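3/26/26 - bed-making demos, hand-held gripper, Nendwood flat

Batch target was 50 episodes of straightening and folding the bedspread, same gripper build as the Wovley kitchen set. Nafula on the tool, Ruan resetting the bed between takes, me on the log.

105 episodes in the set so far, 6 rejected. Four of the rejects were lost tracking when the tool was turned over fast, two were takes started before the sync beep. Slowing the wrist turn fixed the first kind. Still want Manolis to check the clock offset before Monday.

Grip width calibrated at start and after the break, no drift. Finger pads wiped each time.

Open question is where to grasp. Nafula takes the cloth wherever a fold stands up, Ruan wants a fixed corner. Corner grasps replay better on the arm but are slower to record. Log both, tag them separately, let Ourania compare in training.
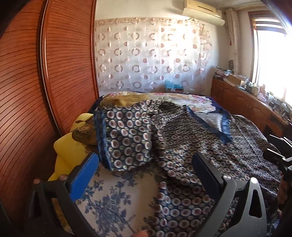
Grasp labels need one more class before the next batch. At present we have "corner" and "fold", and neither covers the bound edge. The navy spread has a satin binding that stands out well enough from the circle print to be labeled by eye, and with it bunched up like this an edge grasp is a fair first move. Will add "edge" and relabel from episode 50 on.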